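Ratach software catch-up, September 13, 2018
Present: Elis Watkins (chair), Chathurika Paul (notes). Apologies from Lillport.

1. Last actions
Log format agreed with Lillport, done. Calibration script still not merged, Elis to chase.

2. Drawer task
Chathurika has 800 episodes through the new labeller, 300 still to check by hand. Handle detection OK from the head camera, weaker when an arm comes across the view. Planner keeps picking a grasp too close to the drawer front. Elis wants the approach offset moved out of the code and into the config, Chathurika fine with that but not before the Cundum branch is in.
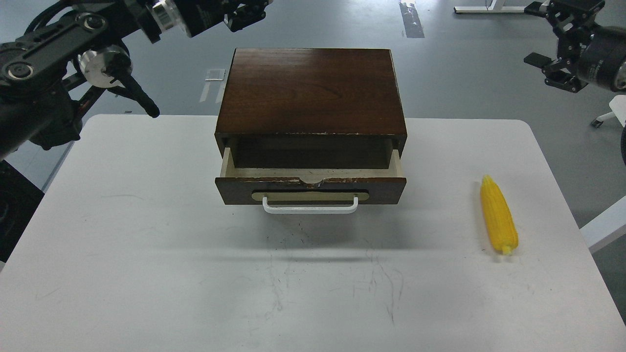
Also talked about the "open" threshold. At the moment anything part open gets marked as open and the policy goes straight to the corn. Agreed: three states, closed / part / open. Old labels will need re-runing, Chathurika to script it.

3. Replay tool
Crashes past frame 3,215 on long logs. Looks like memory, not sure. Elis to look.

4. AOB
Pathirana asked for a demo in November. No promises yet. Docs for the planner are out of date, everbody knows, no owner.

Next meeting: same time, Elis to book room.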